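HOW DOES A BALLPOINT PEN WORK?
Clandedar Kids' Science Pages
Updated July 15, 2022

Quick one this time. Pens! You've got one somewhere. Bottom of your bag, probably.

Get it out and look at the very end, the bit that touches the paper. See a tiny shiny dot? Thats the ball. It really is a ball, round all the way, like a marble but much smaller than a grain of rice. It's held in a little metal cup called the socket. Most of the ball is inside the cup and just a bit pokes out.

Behind the ball there's a thin tube full of ink. Look for it if your pen is see-through. Dark stuff in a skinny straw.

So. You press the pen on the paper and move your hand. The ball rolls. The back of the ball is sitting in ink, so it gets a coat of ink. Then that side rolls around to the front and leaves the ink on the paper. Round and round, as long as you keep writing. All 26 letters of the alphabet, one rolling ball.

Sort of like a roll-on deodorant. Ask a grown-up to show you theirs if you've never seen one. Same trick, bigger ball.

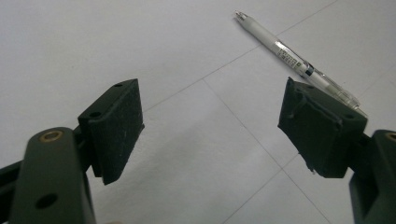 Why doesn't all the ink just fall out?

Ballpoint ink is thick and sticky, more like syrup than water. The ball fits very snugly in the socket too, so there is only a super thin gap for ink to get past. When the ball isn't rolling, hardly anything moves.

INK: WHAT'S IN IT?

Two main things. Color, and something to carry the color.

The color part is a dye or a pigment. Dye mixes right in, like food coloring in water. Pigment is tiny bits of solid color floating around, too small to see.

The carrying part in a normal ballpoint is an oily kind of liquid. It's good because it doesn't dry up inside the pen, and it helps the ball roll smoothly. On the paper it soaks in between the fibers. (Paper is made of loads of tiny plant threads all squashed flat. Tear a corner and look at the fuzzy edge.)

Gel pens are different. Their ink is made with water and has a thickener in it. Brighter colors, wetter lines, more smudges. If you're left-handed you know about the smudges.

And felt tips don't have a ball at all! The ink creeps along through a spongy stick and into the tip. That creeping is called capillary action. You've seen it when you dip the corner of a paper towel in a drink and the wet part climbs up. 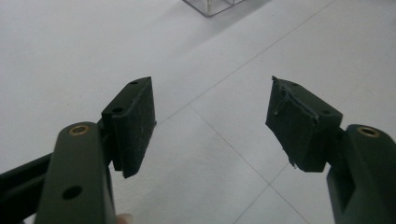 How come a pen stops working when you write upside down?

Gravity pulls the ink down toward the ball when you write the normal way. Tip the pen so the point faces up and the ink gets pulled away from the ball instead, and air can get in behind it. Some special pens have gas inside that pushes on the ink, so they keep going.

TRY IT: THE LONG LINE

We did this one at the Eminetti summer fair in our town. You need a pen, a big roll of paper and a lot of patience. Draw wiggly lines until the pen runs out. Our blue Kwak pen managed 1,181 yards before it went scratchy. The gel pen (a Keltex, purple) gave up after 111. It puts down way more ink with every inch, so it empties faster.

You don't have to go that far. Try this shorter one:

1. Draw a line with a ballpoint. Draw one with a gel pen. Draw one with a felt tip.
2. Count to five. Rub each one with a finger.
3. Now put a drop of water on each.
4. Wait till they dry and look again. Which line spread out? Which one stayed put?

Wash your fingers. Dont use the good tablecloth.

STUCK PEN?

Sometimes a pen has ink but won't write. Usually there's a dried bit around the ball, or some fluff, or an air bubble. Scribble circles on scrap paper. Something a little rough works better than shiny paper, becuase the ball needs something to grip or it just slides along without turning. That's also why pens hate waxy birthday cards. And glue that's dried clear on a page, same problem.

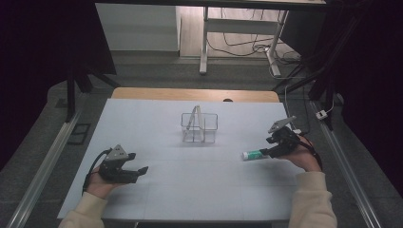 One reader wrote in to say that warming the tip between her hands for a minute works on her stuck pens, and that she does it every October when her classroom gets chilly. Cold makes thick ink even thicker, she said, so it can't get to the ball fast enough.

Good tip, and it makes sense. Syrup from the fridge pours slow too. Hands only, please. No heaters, no candles, no microwave.

WORDS TO KNOW

Socket: the cup that holds the ball
Pigment: tiny solid bits of color
Dye: color that mixes all the way in
Fibers: the little threads paper is made of
Capillary action: liquid creeping through small gaps

Next up on the Clandedar pages, erasers, and where the pencil goes when you rub it out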